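Power strip on the bench: leave it loose or screw it down?

bench_otter
Posted 7:40 pm
Hi all, long-time reader. I've taken over looking after the big work table in our shared space at Rollstead and I'm trying to sort the power before everything else gets piled back on. The top is two boards laid together, a pale cardboardy sort of colour, and there's a join running along the length of it. Right now the strip just lives wherever it was last shoved. Chiyo Murakami (she had the table before me) liked it loose. I want it fixed along the back near the wall. Thoughts? 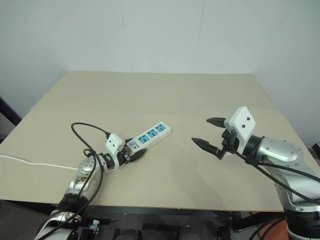

Strip on the angle, white cord coming in from the left

The cord coming across the front board is the bit that bugs me most. I'm forever leaning on it.

somik_77
Posted 8:02 pm
Back edge, every time. I had mine loose for ages and caught the cord with my sleeve, and over went a full cup of tea. Never again! Use the keyhole slots if yours has them.

gumleaf
Posted 8:15 pm
Gotta disagree with somik. If it's against the wall you end up stretching over whatever you're working on to pull a plug. I keep mine in the middle and move it when I need the room. I'd sort the cord and leave the strip alone.

bench_otter
Posted 8:31 pm
No idea on the slots, I'll flip it over and check. Cleared a bit more space and turned it straight, which already feels better to me. 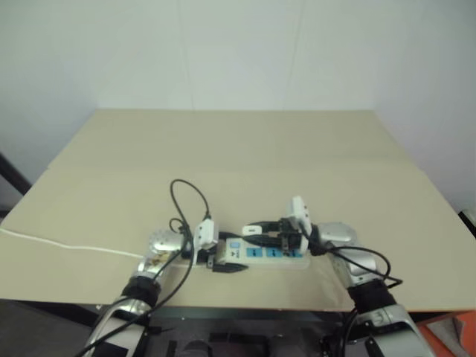 Squared up, a white plug at each end. Blue sockets, blue switch on the left

gumleaf
Posted 8:44 pm
See, I like that! Switch on the left is handy too if the cord comes in from that side. What are you running off it?

bench_otter
Posted 8:50 pm
Lamp, a phone charger and sometimes the glue gun. Nothing big.

Yokoyama_Shed
Posted 9:06 pm
Whatever you do, don't put screws near that join. I did that on a two-board top and the boards crept apart, and I had a 2 mm gap full of crumbs and solder blobs. Hook and loop tape is plenty for a strip that size. Wipe the table first or it peels off in a week.

somik_77
Posted 9:12 pm
Tape lets go when you yank a tight plug though. Mine did.

Yokoyama_Shed
Posted 9:19 pm
Hold the strip with your other hand, mate.

custine
Posted 9:48 pm
Middle ground: stick it to an offcut of board 700 mm long and clamp that to the back edge. When you want it closer, undo the clamp and bring the whole lot forward. Also run the cord off the back of the table instead of over the side. Mine's been like that since April and I haven't snagged it once.

gumleaf
Posted 9:55 pm
OK that's better than my idea. Annoying.

bench_otter
Posted 10:10 pm
Love the offcut thing, custine, and I've got a couple of clamps doing nothing. Chiyo gets her movable strip and I get my elbow room. Will the weight of the board be enough without the clamp, do you reckon, or does it slide?

custine
Posted 10:23 pm
Slides. Use the clamp.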